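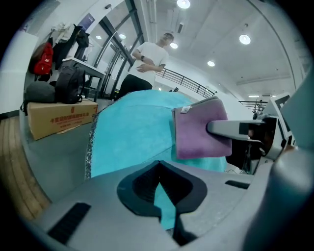

*Gray finger on the purple pouch, turquoise cloth underneath.*

Ok quick one, it's nearly midnight and I want this down before I forget what I changed.

The Plerico gripper is back together. Finger pads first. The old ones had gone shiny at the tips and anything with a zipper just slid off. New pads are the softer Achari stuff, cut by hand with a box cutter, one side came out a hair wide so I sanded it. Don't glue them the same evening you want to use them. I did, twice, and peeled both off.

Then the linkage. There was play in the right side, enough that the finger tip wandered when it closed. One screw. ONE. Backed out maybe a turn and a half, no threadlocker on it from last time (me, February). Blue stuff on now. Wiped the old grease out with a rag, put a tiny dab back. Tiny!! Last time I overdid it and it pulled in lint from every cloth in the box.

Settings, mostly for me:

- close speed 300, was 450, way too snappy on soft things
- encoder zero is 2697 with fingers fully shut. Write it on the tape this time
- full open around where it was, didnt touch it
- Drunico board stays on the old firmware, new one drops the first few readings after power up

Soft stuff is the real test for this thing. Hard blocks it will grab with the pads half missing. Fuzzy fabric on fuzzy fabric is where you find out, the finger drags the bottom layer along with the top one if the tip comes in too flat. I shimmed mine so it lands a bit more on the edge of the pad. Feels better in the hand, ask me again in a week.

Lens wipe every morning, dry cloth, no spray. Pads get checked at 2000 closes and I swap them whether they look ok or not.

Still to do: strain relief on the cable, it's held with tape. Order 9 more of the little M2 screws from Grarkulach becuase I lost two in the floor boards. Find the good hex key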